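Liapis Trail Run, race notes from a first-timer at the 32K. Posting these in order so people signing up for the December one have something to go on. 1/

2/ Bib pickup was at the Nunau parking lot, Apr 27, 2025, from 5:30 am. The line was short until 6, then it went back past the porta-potties. Bring a photo ID. They did check.

3/ I wore bib 152. The numbers go by the order you signed up and have nothing to do with your start wave. A few of us stood in the wrong corral over that. 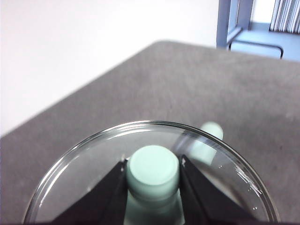

4/ The first 11K is gravel road and easy to run too fast. I did. The climb up to Trudov starts right after the second aid station and most people around me walked it.

5/ Aid stations had water, orange slices, pretzels and a salty drink mix I didn't care for. No gels. Carry your own.

6/ Course marking is orange ribbon on the left side. There's one bad turn at the creek where the ribbon was on the ground. Ibrahim Shehu was ahead of me and shouted back or I would have gone straight on.

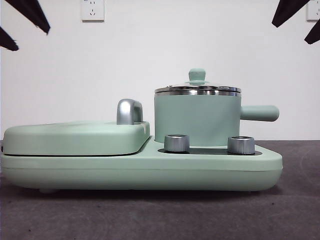
7/ Shoes: I went with road shoes and regretted it on the way down from Trudov. Loose rock for 2 miles. Davoud Najafi ran in trail shoes with lugs and passed me there without much trouble.

8/ The shuttle back from the finish at Flamska leaves every half hour. Last one is at 3 pm. Drop bags come over on a separate truck and mine got there after I did.

9/ The 10K and the kids' mile start later from the same lot. Walkers are fine in the 10K. The 32K has a cutoff at the third aid station.

10/ Registration for December isn't open yet. I'll add the link under this post when it is.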